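Selling up and moving to Bedport - what do I do with the floors?

narside_nell
Posted 8th June
Moving out of the Narside flat. Agent wants the floors "freshened" before viewings. Got one quote from Tsolakis, 145 a room just to sand and oil. Seems steep?? Mine are orangey brown like this, beige furniture, so it all looks a bit warm

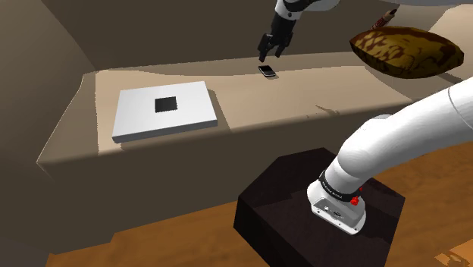
Reply 1 - bitura_bob
145 is fair if it includes oil. Dont sand before a sale though, buyers bring their own rugs. Wash it, move on.

Reply 2 - Loukia Gkikas
Disagree with Bob. Tired floor is the first thing people see. We spent up to 200 a room in May and had 2 offers after 17 viewings. Can't prove it was the floor but still.

Reply 3 - bitura_bob
17 viewings isnt much of an advert for sanding

Reply 4 - Loukia Gkikas
Slow market, Bob. And the offers were good ones.

Reply 5 - narside_nell
Ok ok. Other question - packing. Do I box things up before viewings or leave it looking lived in? Made a start, one big box on the table, old phone with the little keys still to go in. Might just bin the phone tbh
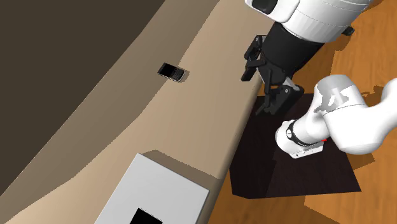 Reply 6 - kettle_on
Box it all early. Label the sides, never the top, you can't read the top once they're stacked. And don't bin the phone, take it to the tip, they have a bin for small electricals.

Reply 7 - bitura_bob
Agree on labels. Still say no to sanding

Reply 8 - narside_nell
Going to ring Tsolakis and ask for a price on the hall only. Will report back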